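Folding (laundry)

Folding is the last stage of doing laundry, in which dry clothes and linens are laid flat and reduced to a size that fits a shelf or drawer. It is usually done on a table or bed, sometimes covered with a sheet. 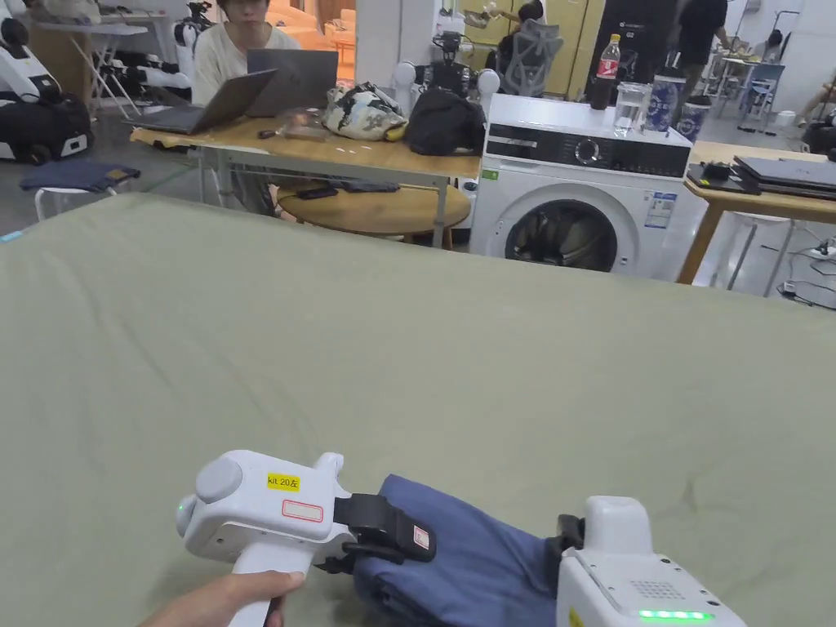

Why are garments folded lengthwise first?
Folding along the length gives a straight strip with the sleeves tucked in, and the strip can then be halved or cut into thirds.

Most methods begin with smoothing. The cloth is taken by its edges or corners, pulled lightly and laid down again — large pieces may need two people.

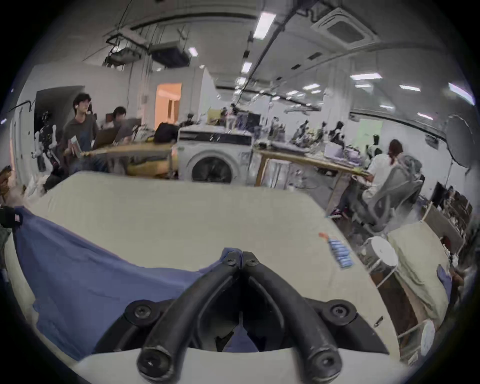 Thin fabrics are harder to square up than thick ones and tend to shift as each layer is added. Raymonde Lapointe's household manual Hallis lists 89 folds, 23 of them for shirts. The Greenberg fold, a variant of the shirt fold, leaves the collar on top. Knitwear is generally folded and not hung, as hangers can stretch the shoulders.

See also: Ironing, Linen closet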